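Sunroom not counted in square footage, do we fight it or let it go?

mapleporch
Posted 2023-06-12

Hi all, first-time seller, long-time lurker. We're listing our place on Duda Court and our agent at Ginell just sent over the draft listing. The square footage is 284 feet short of what we've always said it was! Turns out that's the sunroom, to the foot. County records don't have it and she won't put it in the total.

It was on the house when we bought it in January a few years back, and our listing back then counted it, so we paid for it (at least that's how my husband sees it, loudly). It has windows all the way around, a baseboard heater, tile floor. We eat out there most of the year. The agent says she can mention it in the remarks, "bonus sunroom" or some such, but the big number at the top stays the county's number. I get that she's being careful. I also see how people search, they slide the little bar and if you're under, you're gone.

So do I push, or find another agent, or just live with it? 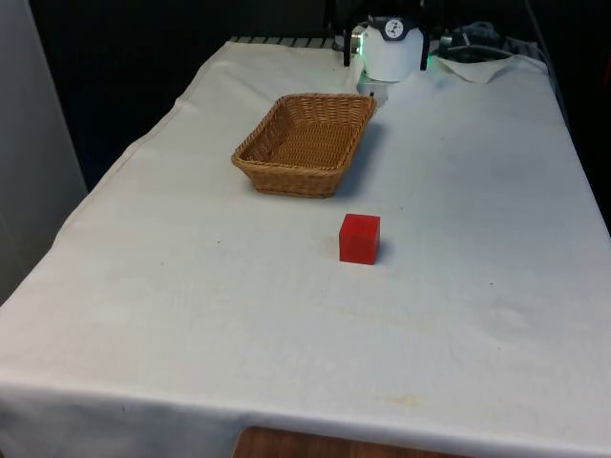

Gearóid Costello
Live with it. Your agent is doing you a favor. If she prints a number the county doesn't back up and the buyer's appraiser comes in lower, guess who's getting a phone call a week before closing. I've been on the buying end of that and we knocked the price down and didn't feel bad for a minute.

brickandbiscuit
Disagree with Gearóid, or half disagree. County records are wrong all the time. Ours had us down with no upstairs bath. What matters is whether the room was permitted and whether it's heated the same way as the rest of the house. Get it measured by somebody who does it for a living, ask them to write up what counts as living area and what doesn't, and hand that to your agent. I paid $400 for mine and it was the best money we spent on the whole sale, way better than the paint.

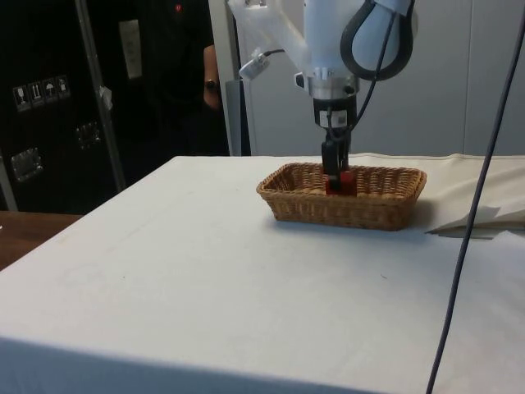 White cloth, wicker basket, gripper lowered in

mapleporch
Okay, that's helpful. I called the permit office at lunch. They have a permit for a "screened porch" and nothing after that. So whoever closed it in and put up the windows never told anyone, I guess? The lady was really nice about it. She said I could apply after the fact but that an inspector would want to look at the wiring for the heater, and that's the part that makes my stomach hurt a little.

Gearóid Costello
And there's your answer. Don't open up a wall the month you list.

oldtownlina
Careful, she knows about it now. In most states you'd have to put that on the disclosure form whether you fix it or not. Ask your agent or, better, a lawyer. I wouldn't lose sleep over it, buyers see unpermitted porches constantly, but write it down.

Also, on the "people slide the bar" thing, I sold in Vesov Heights with a finished basement that didn't count and I was sure we'd get skipped. We had two offers the first weekend. What did it was the floor plan. I used Godoso to draw one up
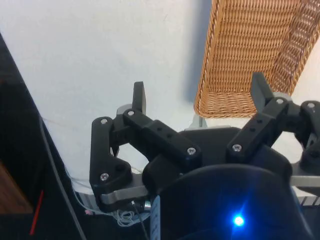 and had it put in as the second photo, with the basement drawn and labeled "not included in total." People came in already knowing where everything was, and a couple of them said so at the door. I'd do that again before I did anything else.

brickandbiscuit
Second the floor plan. I still say get it measured though. If the rest of the house was measured wrong too you might pick up some feet in the parts that DO count.

Gearóid Costello
Or lose some.

brickandbiscuit
Or lose some, fine. Better to know.

mapleporch
Ha, my husband wants to take a tape measure to the whole thing himself tonight. Heaven help us.

The quote I got for someone to come out is $600, more than brickandbiscuit paid, but it includes a drawn plan so I think it evens out. I'm going to do it. And I'll tell the agent about the permit tomorrow and let her handle the wording on the form. 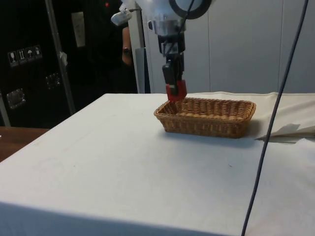 Now for the open house, here's where I've landed on the sunroom. It won't be in the total, so I want people to walk in and feel it for themselves, and that means the treadmill goes to my sister's and the table stays. I'm thinking a plain white cloth and a tan wicker basket like the one in the picture, that tight over-under weave with the thicker rim, and I'd put the floor plan copies in it so folks have to come all the way into the room to get one. Sneaky? Maybe a little! The agent wants them in the front hall by the sign-in sheet.

oldtownlina
Do both. Stack in the hall, stack in the sunroom. People lose the first one by the time they reach the kitchen anyway.

Gearóid Costello
Basket's fine. Just make sure that plan says "not included" in type big enough to read.

mapleporch
It will, promise. Does anyone know if the measuring person needs the attic hatch cleared? There's a freezer under ours and it's full.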